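Semwal takes the top job at Memlow

Pankaj Semwal has had the keys since Tuesday. Chief operating officer at Memlow, the discount homeware chain, after 11 years running stores for Cairns. Still no desk. "I've asked twice," he says.

He replaces Azadeh Kiani, now on the board.

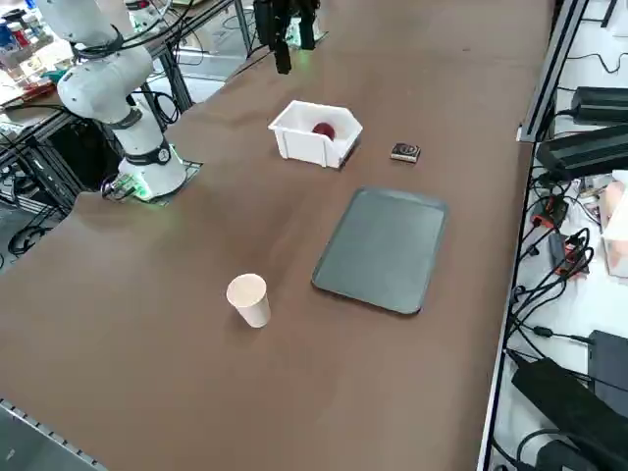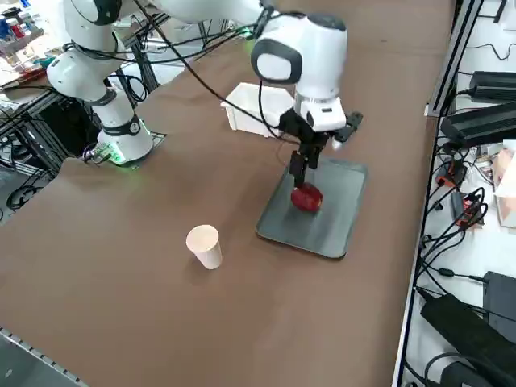 White robot arms at a brown-topped table.

First job is the northern stores – 12 of them, all short of managers. "You can't fix that from head ofice." Closures? "No plans." He'll visit six by the end of April, Kiani along for teh first two. "She knows everyone. I know the car parks."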